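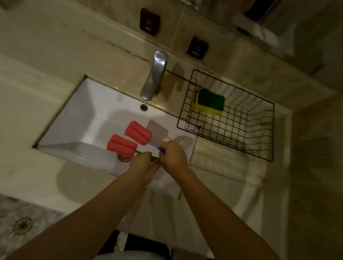 Location safety checklist, kitchen and dining room days

I'm the first AD on Ulik, which is a small family drama with a lot of shouting over dinner, and these are my notes from walking the house with our director, Shahla Mirzaei. I've typed my comments under each item the way I'd say them out loud, so forgive the rambling. Items marked OPEN need somebody's name next to them before we roll camera.

1. Access and parking: OK
Trucks go on the left side of the driveway only. The right side has a septic lid under the gravel and I really don't want to find out what it can hold! Crew cars go to the church lot on Trerkholm Road, and the walk back is uphill, so tell your people to wear real shoes.

2. Exits: OK, with a note
Front door, back door and the sliding door off the dining room. The slider sticks at the halfway point. Declan Stubbs (key grip, and a patient man) got it moving with some silicone spray, but I'd like him to check it again in the morning. No stands, no sandbags, no director's chairs in front of it, and yes, that includes mine.

3. Power: OPEN
The house panel is old and I don't trust it with anything bigger than a coffee maker. All lighting runs off the generator. Video village can use the hallway outlet if it's only monitors. Somebody plugged a 2,000 watt space heater in there on our last picture, Rundero, and we lost the lights in the middle of the best take of the week. I'm still sore about it. Please label the outlets with tape, red for no and green for yes.

4. Cables: OK
Rubber mats at every doorway. The run down the hall is long, so keep it tight to the wall on the side without the bookcase.

5. Dinner scene, breakaway glass: OPEN
Scene 40 is the big one, where the father sweeps the table. Shahla wants to play it wide and in one go, the way the old melodramas she loves would have done it, and I'm all for it, but the real plates and the breakaway ones have to live in separate crates with separate labels. Props hands out, props collects. Safety glasses for anyone inside the room who isn't acting. Sweep the floor between takes, all of it, including under the sideboard.

6. Candles: OPEN
Waiting on the fire permit. If it doesn't come we use the flicker LEDs and Shahla has already said she can live with that (she sighed first). Extinguishers go by the stove and by the slider. I checked the tags and both are in date.

7. Staircase: OK
The third step from the top is shallow. White tape on the edge for rehearsals, pulled for takes. Our lead has to run down it in socks, so wardrobe is gluing grips to the soles.

8. Noise and neighbors: OK
Flyers went out to the whole street. Mrs. Daneshvar next door asked for no shouting after 10 p.m., and I've moved the argument scenes to the afternoon for her.

9. Medic and nearest ER
Medic sits on the porch. The hospital map is on the back of the call sheet.

Next walk-through is at 6:30 a.m. before crew call. Bring me your OPEN items then, and coffee if you're passing the truck.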